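Retham Car Tech Club - minutes, 2 Jul 2019

Present: Tomás Garcia (chair), Mbali Sibiya, Gearóid Doherty, Kusum Yadav and me, Reece Bunting, taking notes again. We got going a bit late while Gearóid found a park.

First up was the head unit group buy. Mbali has been back and forth with Mamadow and they'll do the Gusero unit for $965 fitted, as long as we order 12 or more. I reckon that's a pretty fair price for a screen that size, but Gearóid wasn't keen - he wants to know who's paying if the steering wheel controls don't work afterwards. Good point! Mbali will get it in writing.

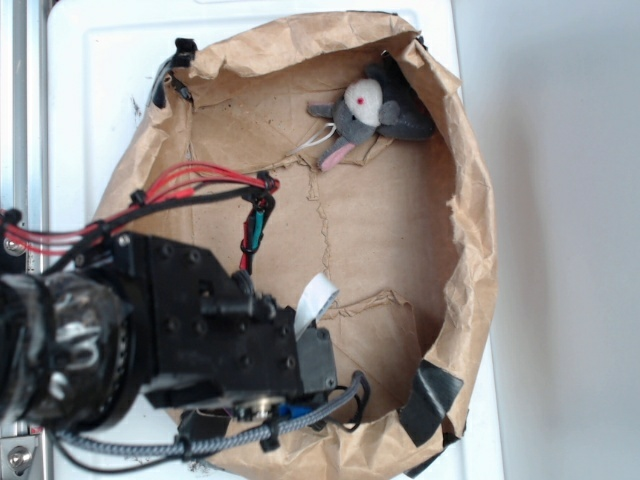
Kusum then told us how the firmware update went in her ute. Maps load quicker, the voice prompts have stopped talking over the radio (hooray), but her phone still drops out if she plugs it in before starting the engine. Tomás has the same trouble with his, so we're putting both on the one fault report to Vishwakarma. I'm writing that up, and I'd love to hear from anyone else who's getting dropouts.

We also talked about the September workshop night. Tomás wants two sessions, one on wiring and one on reversing cameras. I said wiring alone would fill the evening and we went round in circles for a while, so it's wiring only for now. Entry is $5, members free.

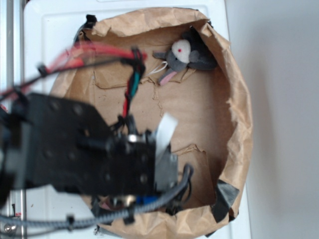
Robotic arm over a paper-lined container

Any other business: Gearóid still has four of the club's trim tool kits in his garage and would like them gone. See him if you want to borrow one.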